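Projektseminar Robotik und Automatisierung
Handout zu Block 3: Weiche Sachen greifen
Freitag, 23. Oktober 2026 – Lesezeit: 4 Minuten

Hallo zusammen, ich habe meine Notizen von der letzten Sitzung mal in eine Form gebracht, mit der ihr auch arbeiten könnt (wer meine Tafelschrift kennt, wird dankbar sein). Es geht um Wäsche, genauer um das Falten und Stapeln mit den Handgreifern. Lest das bitte vor dem nächsten Termin, dann können wir gleich loslegen und müssen nicht wieder eine halbe Stunde über Hosenbeine diskutieren!
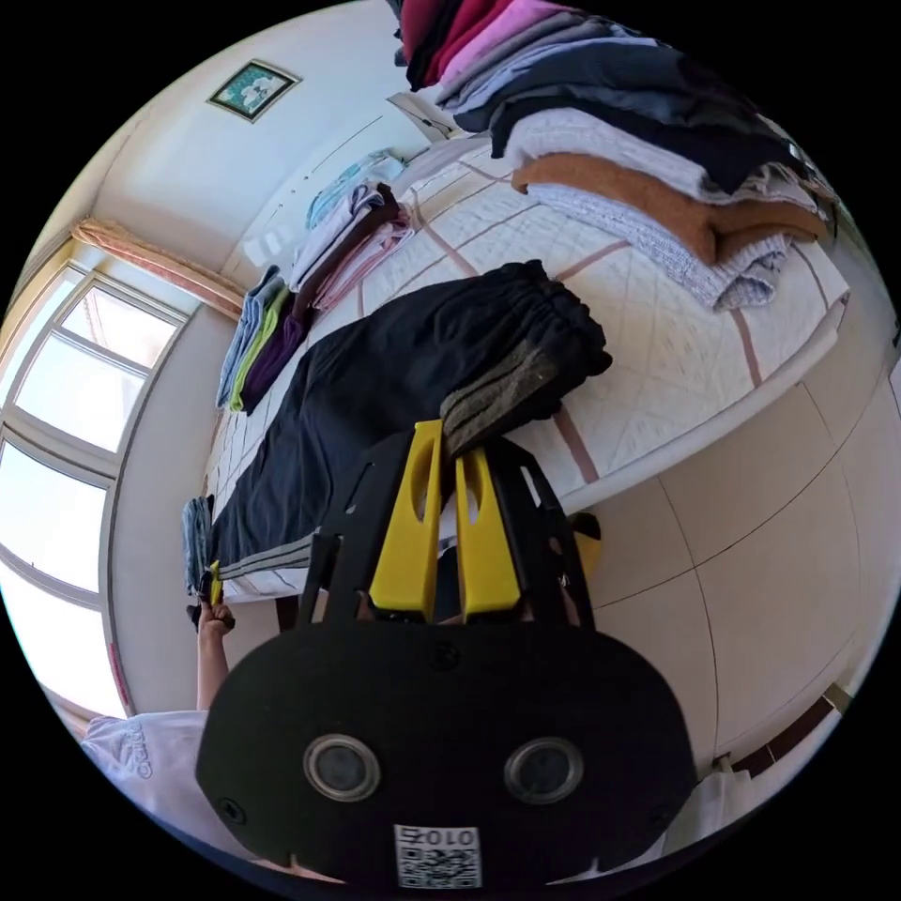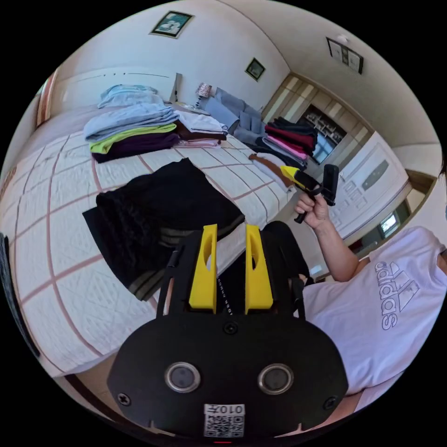 Faltübung auf dem Bett: dunkle Kleidungsstücke vor den gelben Fingern, dahinter die Stapel.

1. Warum ausgerechnet Wäsche?

Im ersten Block hatten wir Würfel und Dosen. Das ist schön übersichtlich, so ein Würfel hat sechs Lagen, und wenn ich ihn anfasse, bleibt er ein Würfel. Eine Trainingshose macht da nicht mit. Ich ziehe am Bund, und am anderen Ende schiebt sich der Stoff zusammen, das Bündchen rollt sich ein, und schon sieht das Ding völlig anders aus als vorher. In der Vorlesung hieß das »verformbares Objekt mit sehr vielen Freiheitsgraden«. Merkt euch das für die mündliche Prüfung, Harvey Lapointe fragt gern danach und möchte dann auch hören, was das für die Zustandsschätzung bedeutet.

Kurzfassung: Wir beschreiben die Hose nicht komplett. Wir suchen ein paar Punkte, die man gut wiederfindet (Bundecken, Schritt, Beinenden), und planen damit.

2. Greifpunkte

Der Bund ist bei Hosen mein Lieblingspunkt. Er ist meistens dicker als der Rest, hat eine klare Kante und ist oft auch farblich abgesetzt, etwa mit Streifen. Nehmt ihn zuerst! Die Bündchen kommen danach. Bei Hemden und Pullis fangt ihr an den Schultern an, da gilt sinngemäß dasselbe.

Zum Zufassen selbst: Die Finger flach an den Stoff bringen, leicht andrücken, dann schließen. Wer von oben reinsticht, erwischt gern die Decke mit. Das ist bei einer gesteppten Unterlage besonders gemein, dann wandert die halbe Unterlage mit und eure ganze schöne Lageschätzung ist dahin. Und bitte langsam öffnen, sonst bleibt der Stoff an einem Finger hängen. Ich weiß, das habe ich schon dreimal gesagt.

3. Muster im Hintergrund

Eine karierte Unterlage ist Fluch und Segen. Man kann das Raster prima benutzen, um die Verzeichnung der Linsen zu kontrollieren: Gerade Linien, die zum Rand hin krumm werden, sind bei so einem weiten Blickwinkel normal, aber sie sollten nach der Entzerrung wieder gerade sein. Andererseits hat das erste Segmentierungsmodell von Gruppe Jerum die Kästchen reihenweise für Stoffkanten gehalten. Gruppe Cidix hat daraufhin mit Farbe statt Kanten gearbeitet, das lief bei dunkler Kleidung auf heller Decke wunderbar und bei weißen Shirts natürlich gar nicht mehr. Schaut euch beide Berichte an, da kann man viel klauen (mit Quellenangabe).

4. Stapeln

Stapel sind ein eigenes Kapitel. Zwei Dinge will ich in euren Auswertungen sehen:

– Wie weit ragt das oberste Teil über das darunter hinaus?
– Rutscht der Stapel, wenn der Greifer ihn beim Ablegen berührt?

Bunte Stapel sind übrigens ein Geschenk, weil man die Lagen am Farbwechsel erkennt. Schwarz auf Dunkelblau ist deutlich fieser. Flauschige Sachen nach Möglichkeit einzeln auswerten, die federn nach und verfälschen euch jede Höhenmessung.

5. Stand der Daten

Bisher haben wir 3.578 Greifvorgänge im Seminarordner, davon 425 mit sauberer Beschriftung der Greifpunkte. Das reicht für den Einstieg, aber die Verteilung ist schief: jede Menge Shirts, kaum Hosen. Gruppe Grewal und Gruppe Jatance übernehmen deshalb die Beine, sozusagen. Eine Aufnahme darf bis zu 55 Sekunden lang sein, alles darüber schneidet bitte selbst, bevor ihr es hochladet.

6. Aufgabe bis zum nächsten Mal

Sucht euch 20 Aufnahmen aus dem Ordner und notiert jeweils den ersten Greifpunkt und den Moment, in dem beide Finger Kontakt haben. Dazu ein Satz, warum ihr dort zugreifen würdet oder eben woanders. Macht das zu zweit, aber erst getrennt und dann vergleichen – ich bin gespannt, wie oft ihr euch einig seid! In meiner Testrunde im Juni gab es beim Kontaktmoment die meisten Streitfälle.

Abgabe wie immer als Tabelle, eine Zeile pro Aufnahme. Fragen gern vorher per Mail oder in der Pause.

Kontakt: Seminarbüro Robotik | © Projektseminar Robotik und Automatisierung | Nach oben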